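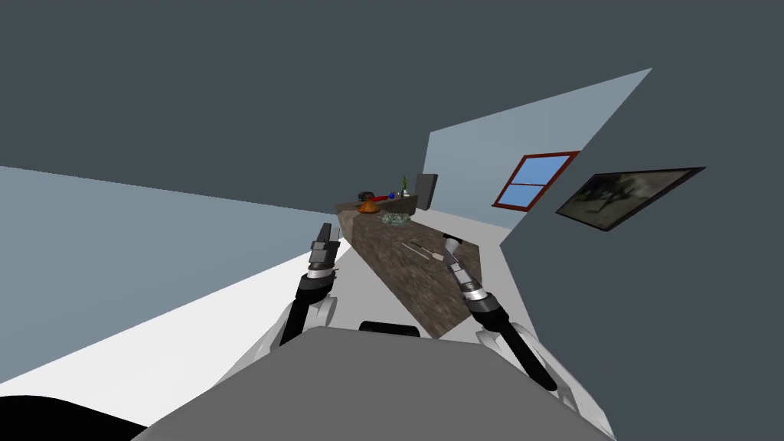 Reviews > Software > Teaching tools

Goltow kitchen pack: a week of gathering examples

January 3, 2021, by Leokadia Kaczmarczyk
Print this page | E-mail to a friend

I do like Goltow, and I'll say so before I start grumbling! It's a simulated kitchen where you steer both arms yourself and save each go as an example for your learner. I've mostly been at the utensils on the speckled brown counter (the glass bowl and the orange pot are further back, and I keep putting them off), and with Kornél Dobos taking the evenings we've saved 1,950 goes between us.

Steering felt natural after three days or so, and replaying a go before you keep it is a lovely touch. The labelling screen is fiddly, though, and it crashed on me five times.

Tadeusz Pawlak still prefers Oltex for its quicker saving. I'm renewing Goltow in any case, and starting on the bowl next.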